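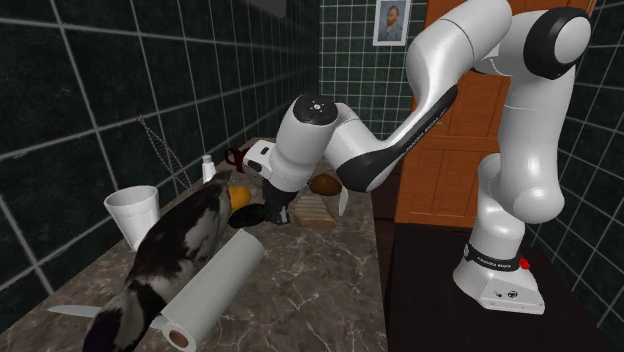 The simulated kitchen, penguin and all, with the Franka's fingers just off the yellow fruit.

I finally got the controller comparison running last night and I'm so pleased with it! Two ways of driving the same simulated arm: the joint position controller I've used since December, and the Cartesian one Delphine Doucet wrote for her Larkley project. Same two-finger gripper for both, same messy marble counter.

I gave each one 2000 tries at grasping. The joint controller got 1532 of them, and most of its misses came from the wrist swinging wide on the way down. Delphine's comes in much straighter (it's lovely to watch), but it gets grumpy near the joint limits, and with 7 joints to keep happy there's plenty to get grumpy about. Her full run is still going, so no final number yet.
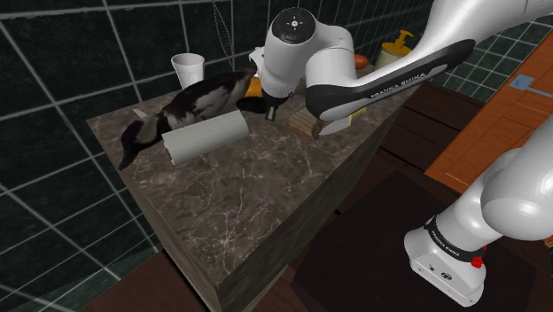
The soft stuff is where I expect the biggest gap. A plush toy gives when the fingers close, at least in the real world, and my contact settings are still too stiff for that. Tsutomu Sakai suggested dropping the grip force and adding 3 extra physics steps per control tick - I tried it on a small batch and the jitter calmed right down.

Next up is a second camera angle, looking down over the counter. I'll post both sets of numbers together once Delphine's run is done.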